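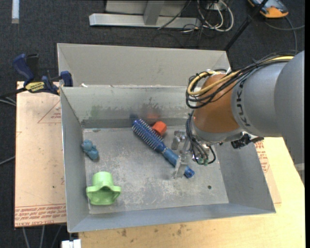 The bin, the arm and the blue hairbrush, August.

I promised a few of you an update on how the teaching is going, and then the summer got away from me (sorry!), so I'm going to try and catch up in one go with a cup of tea next to me.

When I started at Moster I assumed we'd write out every move for the arm in code. We did try that for a while. These days we mostly just show it. One of us sits at the controls and steers the gripper down into the metal bin, closes it on something, lifts, and carries it out, and the whole time the computer is saving where each joint was and what the fingers were doing. Then we put the thing back in a different spot and go again. We have 334 of those saved as of this morning, and I did a good 200 of them myself, which my shoulders would like you to know.

The hairbrush is my favorite thing to teach with. It's long, so you get to decide where to grab it, and I always go for the handle – the bristles give the fingers nothing flat to close on. The little toys are another story. They're small and lumpy and they like to end up near a wall, and coming down beside a wall with a metal finger is a lot like parallel parking with somebody watching.

What I didn't expect is how much of my own fussiness goes into it. I pause before I close the gripper, a tiny hover, the way I do when I'm picking up a hot pan. Well, the program we trained on my runs hovers too! The folks over at Dilton tried a batch of our runs on their setup and asked if the pause was on purpose. It was not. I've been working on coming straight down ever since, and I'm better in the mornings than I am after 6.

We also spent a week leading the arm around by the hand, which feels lovely and friendly, but I kept getting my elbow in the camera's way, so we went back to the remote – for now, anyway.

Next up is the Tundano round, with 9 new objects, and I've already asked if the brush can stay in.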